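I finished the Siebe Prins book last night, all 219 pages of it, and I have been arguing with it in my head ever since. It's called Farko, after the made-up town where he sets his thought experiments, and the big question is whether you can owe something to a government you never agreed to. I love this stuff! (My sister says I need a hobby. This is the hobby.)

The early chapters are the best ones. Prins goes after the idea of silent consent, the old line that if you use the roads you've signed up for the whole deal, and he's pretty brutal. I scribbled in the margins so much that I can hardly read chapter 2 anymore.
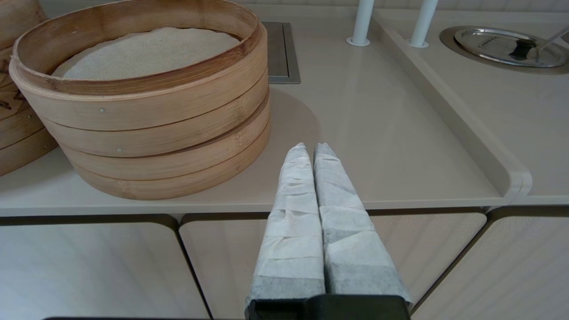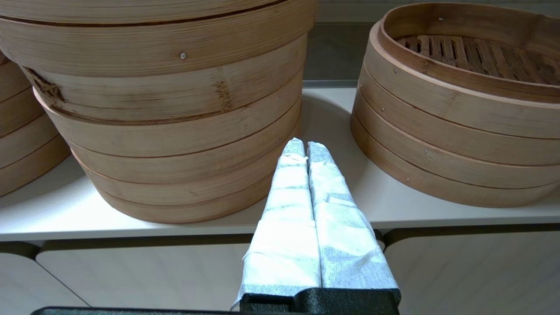
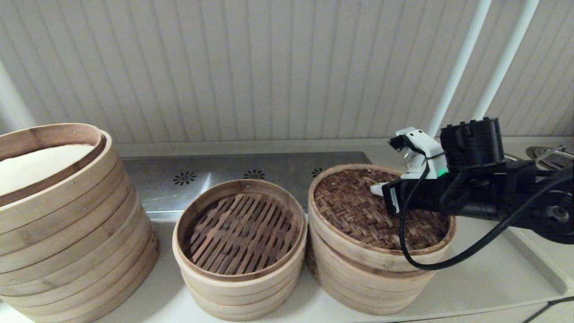 Bamboo steamers on the countertop, all three.

Where he loses me is chapter 9. He says a promise made by your grandparents can bind you as long as you still benefit from it, and I just don't buy it – didn't he spend 100 pages telling us that benefits don't create duties? Leilani Gallagher thinks I'm misreading him and that he means loyalty, a softer thing than obligation. Maybe. I reread the section twice over coffee and I still think he's sneaking consent in through the back door.

Anyway, we're doing his earlier one, Godisine, next, and I've been warned that the footnotes are longer than the chapters. I've already started it, and so far that's true.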